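Studari Cloth
Perception module for two-gripper garment handling

Studari Cloth is a software module from Kestov for teams which teach machines to handle clothes. It reads the view of each gripper and returns the outline of the garment, its visible edges and a list of possible grasp points. The planner then proposes one point for each side.

Knitwear is difficult for most outline tools. Stripes look like edges, and a printed sheet under the garment makes it worse. Studari Cloth keeps pattern lines and fabric borders in separate layers, so you can check them one by one in the viewer.

Striped knitwear on a floral bed sheet
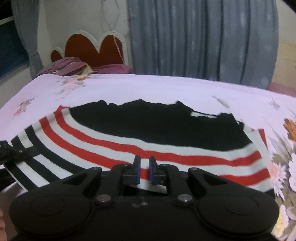
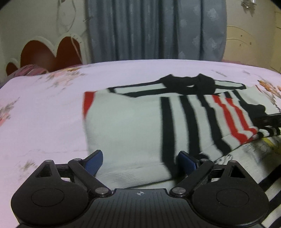 Each grasp point comes with a score between 0 and 200. Points below 33 are hidden by default, but you can change this limit in the settings file. We recommend to leave it as it is for the first tests.

Included in the license:
Outline and edge layers
Grasp planner for two grippers
Viewer with step-by-step replay
Export to Jitaru project files
3 seats, 13 months of updates

The module runs on Linux. A graphics card is needed for live use, not for replay.

For a trial license please write to Urmila Thakur at the Kestov sales desk. The next version is planned for November and will be free for all current users.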